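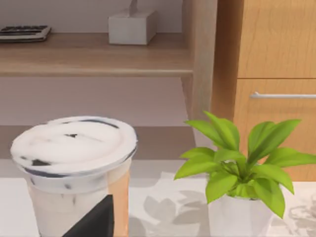

Sim camera: stay at 14 fps or pay for 20?

Corina Enache
I'm comparing two virtual wrist cameras before we buy the real ones. Task: pick up the milk tea without mauling the plant beside it. The Clekero gripper closes on leaf every time the plant sits this near. Camera or gripper?

Ovidiu Surdu
Gripper. The Clekero opens as wide as a barn door. I ran 152 picks with the narrower Skanholm fingers and lost far fewer leaves. Frame rate made no difference I could measure. Come in from the side away from the pot and go below the lid, as domed lids are horrid to hold.

Emlyn Griffiths
Get a better camera.

Anca Radu
Which one, Emlyn? Corina, check your depth on the translucent part of the cup first. Mine read straight through it to the cupboard.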